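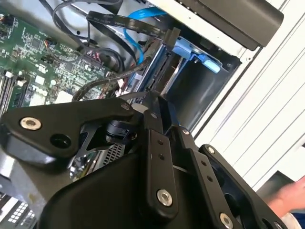
Figure 3. Open desktop tower at the Furndale bench: circuit board, metal drive bay and cables.

4.2 What slows people down

The Furndale log covers 878 teardowns of office desktops, and very little of the time in it goes to the parts anyone would pay for. It goes to cables. Memory comes out in seconds – the power leads, routed by someone with strong opinions and small hands, do not.

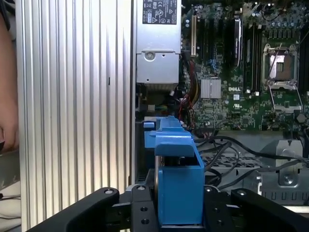

We therefore timed cable work separately from part removal. Workers at Unach followed the Brurkar sheet, which devotes a full page to screws and a single hopeful line to wiring ("disconnect as needed"). They needed to quite often.
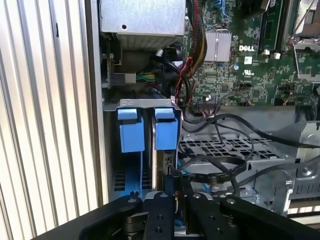 Should the drives come out before the power supply? Drives first, in our view, as the supply's leads are easier to follow once the drive leads have been unplugged.

Order mattered less on the towers logged at Văn, where 724 machines had already lost their drives to an earlier and more enthusiastic department. Their cables had stayed behind, knotted.

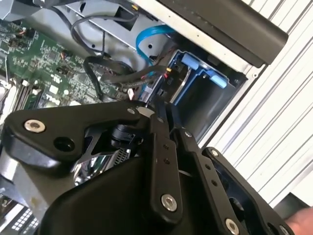 We coded each knot as minor, major or lunch, the last meaning that the worker walked away and came back later. Agreement between coders was high for lunch.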